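발표 노트: 책상 위에 세우는 것들
2022년 3월 19일, 데스크 정리 모임 Romum (발표 23분, 질문 따로)

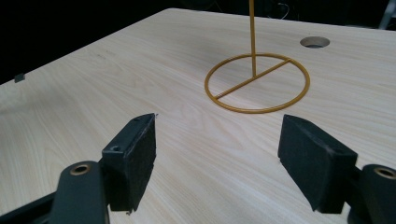

1. 시작
인사는 짧게. 오늘은 서랍도 선반도 말고 '세우는 물건' 이야기만 하겠다고 먼저 말하기. 책상을 정리한다고 하면 다들 상자부터 사시는데, 저는 스탠드부터 봅니다! 바닥을 조금만 쓰고 위로 올라가는 물건이 저는 정말 좋아요.

2. 노란 철사 스탠드
겨자색 스탠드를 화면에서 짚어 주기. 둥근 고리 하나, 가로지르는 철사 하나, 가운데쯤에서 위로 뻗은 가는 봉 하나. 아래쪽은 이게 다예요. 고리 안쪽으로 나뭇결이 그대로 보이죠. 저는 이 부분에서 늘 신이 납니다 (말 빨라지지 않게 조심, 물 한 모금).
색 이야기도 꼭 하기. 밝은 나무 위에 검정을 올리면 또렷하고 흰색을 올리면 묻히는데, 겨자색은 눈에 띄면서도 나무랑 싸우지 않아요. 살짝 도는 윤기도 예쁘고요.

3. 받침은 얼마나 넓어야 하나
질문 던지고 잠깐 기다리기. "가벼운 철사 받침, 넘어질까 봐 걱정되시는 분?"
넘어지느냐 마느냐는 무게중심이 고리 안에 들어오느냐로 갈립니다. 위쪽에 거는 물건이 한쪽으로만 쏠리면 고리가 넓어도 기울어요. 집에 있는 스탠드를 손가락으로 윗부분만 살짝 밀어 보시라고 권하기. 저는 12월에 제 작업실 Lurach에서 높이 40cm짜리로 이것만 한참 하고 놀았어요. 양쪽에 나눠 걸었을 때가 훨씬 든든했습니다.

4. 자리 잡기
배선 구멍 이야기. 상판 가장자리 가까이에 둥근 구멍이 있으면 그 위는 비워 두세요. 고리 받침이 구멍에 걸쳐 있으면 선을 빼고 넣을 때마다 스탠드를 들어야 합니다. 구멍 옆으로 조금만 비켜 세우면 충전선이 편하게 올라와요.
가장자리에 바싹 붙이는 것도 말리고 싶어요. 옷소매에 걸립니다. (경험담: 컵 6개 있는 책상에서 스탠드 쓰러뜨린 이야기, 시간 남으면)

5. 철사 물건 닦는 법
칠이 된 철사는 부드러운 마른 천이면 충분해요. 먼지는 철사가 만나는 자리에 모이니까 작은 붓 하나 두시면 좋고요. 거친 수세미는 절대 금지!

6. 다 같이 해 보기
책상을 떠올리고, 누워 있는 물건 중에 세울 수 있는 것 하나만 고르기. 옆 사람과 2분 이야기. 헤드폰, 자, 메모 꽂이가 자주 나오는데 다른 답이 나오면 칠판에 적기.
질문 받고, 다음 순서인 케이블 정리 발표로 넘기기. 마이크 끄는 것 잊지 말 것.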